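Plarkodberg Handling Trial
Progress report, June
Multi-finger hand against the two-jaw gripper

The Nera hand has been on the arm long enough for us to say something about it, and I would not order a second one yet.

Each end effector got 100 attempts at the sorting task. Fruit goes in one basket and office supplies in the other, with the labels written on the tabletop under the baskets. The object set is small and friendly: a strawberry-sized red fruit, a banana, a roll of packing tape. The Wallard two-jaw gripper was run on the same table with the same camera settings.

The hand finished 68 attempts without help. It dropped the object 13 times. The rest were stopped by the operator, mostly when the fingers closed on the rim of a basket. The two-jaw gripper did better on the tape and worse on the small fruit, and overall I can't separate the two with any confidence. The supplier's claim that more fingers mean fewer failed grasps is not supported by anything we have recorded so far.

Some of this may be our own doing. The controller was tuned for the gripper first, and the hand inherited those approach speeds. The wrist also comes in at a steep angle over the basket walls, and we have not tried lower baskets. Both should be fixed before anyone quotes the numbers above outside this group.

Cost to date on the hand is nearly 4,000, most of it the adapter and cabling. Spare fingertips are not included and we have no price for them.

Next period: retune approach speed, repeat the full set with both end effectors, then add objects that were not picked to suit either one. If the hand still shows no clear lead, I will recommend sending it back at the end of the loan.
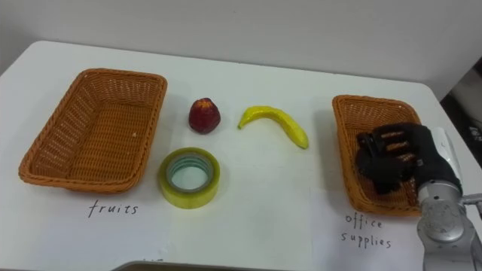
Bielecka
Trial lead, end effectors and control

Run logs for both end effectors are in the project folder. Comments on the retuning plan by Friday, please.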